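**Beschaffungsplanung für Manipulationsarbeitsplätze** bezeichnet die Ermittlung, Bewertung und zeitliche Staffelung aller Ausgaben, die für Einrichtung und Betrieb eines stationären Roboterarms mit Greifer anfallen. Der Begriff wird vor allem an Hochschulen und in kleineren Entwicklungsabteilungen verwendet, in denen ein einzelner Arm an einem Tisch mit wechselnden Gegenständen arbeitet. Von der Investitionsplanung in der Serienfertigung unterscheidet er sich durch den hohen Anteil an Verbrauchs- und Kleinmaterial.

## Abgrenzung der Kostenarten

Üblich ist eine Gliederung in Grundgerät, Peripherie, Arbeitsplatz und Objektbestand. Zum Grundgerät zählen Arm, Steuerung und Greifer. Die Peripherie umfasst Kameras, Stative, Kabel und Rechner. Unter Arbeitsplatz fallen Tisch, Befestigung, Beleuchtung und Bodenbelag. Der Objektbestand schließlich besteht aus den Gegenständen, die gegriffen und abgelegt werden, bei haushaltsnahen Aufgaben also Schalen, Becher, Tabletts und nachgebildete Lebensmittel. 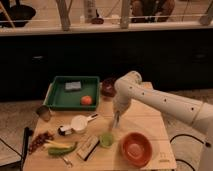
In vielen Haushaltsplänen wird der Objektbestand nicht gesondert ausgewiesen, sondern dem allgemeinen Büro- oder Laborbedarf zugeschlagen. Dies erschwert die Nachbeschaffung. Gleichartige Becher oder Schalen sind nach einem Sortimentswechsel häufig nur noch in abweichender Farbe oder Größe erhältlich, womit Versuchsreihen ihre Vergleichbarkeit verlieren. Das am Standort Podorau angewandte Verfahren sieht deshalb vor, jedes Objekt bei der Erstbeschaffung in doppelter Ausführung zu bestellen und das zweite Exemplar verschlossen zu lagern.

## Der Podorauer Bedarfsplan

Der Podorauer Bedarfsplan wurde von Ailsa Rutherford für das Vorhaben Innes ausgearbeitet und später von mehreren Arbeitsgruppen übernommen. Er geht von einem einzelnen Tisch aus und legt für diesen einen Objektbestand von 128 Stücken fest, die Reserve eingeschlossen. Für Tisch, Kleinteile und Objekte zusammen ist ein Rahmen von 3.963 Euro angesetzt; Arm und Greifer werden über einen eigenen Titel geführt.

Die Positionen des Plans verteilen sich wie folgt:

| Bereich | Zuordnung | Beschaffungsweg |
|---|---|---|
| Arm und Greifer | Investition | Ausschreibung |
| Kameras und Stative | Investition | Rahmenvertrag |
| Tisch und Befestigung | Ausstattung | Direktkauf |
| Objektbestand | Verbrauch | Direktkauf, Einzelhandel |
| Kabel, Stecker | Verbrauch | Lager |

Für Direktkäufe unterhalb von 100 Euro verzichtet der Plan auf Vergleichsangebote. Kritisiert wurde daran, dass bei schrittweisem Ausbau zahlreiche Einzelbelege entstehen - der Prüfaufwand übersteigt dann mitunter den Warenwert.

## Auswahl des Arms

Maßgeblich sind Reichweite, Traglast und Aufstellart. Bei seitlicher Aufstellung muss der Arm auch die gegenüberliegende Tischkante erreichen, während der Greifer noch senkrecht nach unten weisen kann. Dicht gestellte Objekte verlangen zudem schmale Finger. 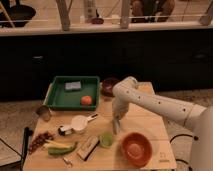

*Seitlich aufgestellter Arm über einem Holztisch mit Küchenutensilien und Spiellebensmitteln; der Greifer weist nach unten.*

Im Vorhaben Innes wurden Angebote der Anbieter Brovero und Jomthorpe gegenübergestellt. Brovero bot den niedrigeren Gerätepreis, Jomthorpe schloss Wartung und Ersatzfinger ein. Den Ausschlag gab die Lieferfrist von 19 Wochen, die Jomthorpe vertraglich zusicherte.

## Folgekosten

Zu den Folgekosten rechnen Greiferfinger, Kabel, Kalibrierung und Ersatzobjekte. Kabel, die offen über den Boden geführt werden, gelten als Verschleißteile und sollten mit einem festen Jahresbetrag eingeplant werden. Personalkosten für das Wiederherstellen der Ausgangslage zwischen zwei Durchläufen bleiben in den meisten Plänen unberücksichtigt. Der Podorauer Bedarfsplan führt sie nachrichtlich auf, ohne sie dem Sachmittelrahmen zuzurechnen.

## Siehe auch

- Investitionsrechnung
- Greifsystem
- Lebenszykluskosten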